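Drumberg Tabletop Kitchen Set

README for the object list, layout notes and recording rules
Maintained by Njål Nyberg. Object measurements and tagging by Asnakech Gebru.

Overview

Drumberg is a set of short recordings of kitchen tidying on one tabletop. Each recording covers one activity: placing dishes in a rack, hanging mugs, opening or closing a box, opening or closing the toaster oven door, or moving an item between two of these. The set contains 62 recordings. The folder also holds the object list, the layout sheets and the label files.

This file covers the physical side of the set: which objects are used, where they stand, what counts as tidy and how the labels are written. File formats and loading code are covered in the separate Dorness tools package and are not repeated here.

Contents of the folder

objects.csv: one row per object, with name, color, material class, longest side and tag
layouts/: one sheet per starting layout, 10 in total
labels/: one file per recording
stills/: single images used for layout reference
CHANGES.txt: edits since the first release

Objects

Names in the left position are the exact strings used in the label files. Colors are part of the name only where two objects would otherwise share one.

plate_gray, plate_lightblue, plate_yellow: dinner plates, treated as interchangeable for rack tasks unless the task string names a color.
dish_rack: low wooden rack. Plates stand upright in it on their rims.
mug_tree: wooden, with a flat rectangular base, a vertical post and short pegs. Pegs are not numbered. A mug on any peg counts as hung.
toaster_oven: white, dark glass door window, silver horizontal handle. Unplugged for all tasks. The door is the only part that has a label state.
box_large: light wood, hinged lid, black metal handle on the side. Lid state is open, closed or partial.
bell: small round service bell, light blue dome on a white base. Not a task object. See Known issues.

Mugs, bowls and utensils are listed in objects.csv and do not appear in every layout. Check the layout sheet before filtering by object.

Work surface

All layouts use the same table with a brown mat on top. The white table edge is left exposed at the front. Anything that ends a recording resting on the white edge is labeled off_mat, even when most of it is still over the mat. The large box is exempt, as it overlaps the edge in its normal position.

Directions in the label files are given from the front of the table, facing the back. Left and right therefore match the reference stills.

Layouts

Layout sheets give a zone for each object. Exact positions are not given. The table is split into front, middle and back bands, and each band into left, center and right. An object belongs to the zone that holds the larger part of its base.

The standard layout, sheet 01, is as follows:

dish_rack: back right
toaster_oven: left side, facing right
box_large: front left
mug_tree: center
bell: back edge, center

The other sheets are variations on this one. Sheets 02 to 05 change the number of plates in the rack. Sheets 06 to 08 move the mug tree. Sheets 09 and 10 start with the box lid open and items inside.

Placement rules

Plates: a plate is racked when it stands upright without support from anything except the rack. A plate leaning on its neighbor is labeled racked_touching. A plate lying flat across the rack is labeled misplaced.

Plates staggered from front to back are acceptable. No spacing is required between them, and color order is free unless the task string sets one.

Mugs: a mug is hung when the handle is over a peg and the mug is clear of the base. A mug standing on the base is labeled misplaced.

Toaster oven: the door is closed when no gap is visible along the top edge. Anything wider is partial until the door is fully down.

Box: items must be below the rim before the lid is moved. A lid resting on an item is labeled partial.

Reference still, plate task

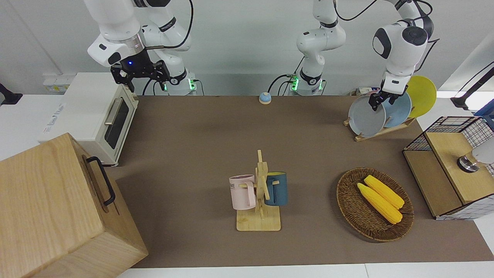
Fig. 1. Rack at back right with gray, light blue and yellow plates upright; gripper closed on the upper rim of the gray plate.

For a plate held as in Fig. 1, the state is held, whatever its position relative to the rack. The state changes to racked only after release. A single still does not establish the direction of the move, so the verb in the label (place or remove) must be taken from the recording.

Labels

Each label file has a task string, a start state, an end state and a list of events with times in seconds. Two people labeled every recording separately. They agreed on the end state in 54 of 62 recordings. The remainder were settled by a third pass and carry the flag resolved. Most of the disagreements concerned racked against racked_touching.

Known issues

The power strip on the table edge behind the rack has no entry in objects.csv. Ignore it when computing clutter counts.

The bell was left out of the first version of objects.csv and added in June. Older copies of the label files do not refer to it.

The pegs of the mug tree can be hard to separate from each other at low resolution. Images reduced below 80 percent of full size should not be used for peg labels.

Task strings written before the June edit use "stand" for both the rack and the mug tree. These were corrected in labels/ but the old strings remain in CHANGES.txt.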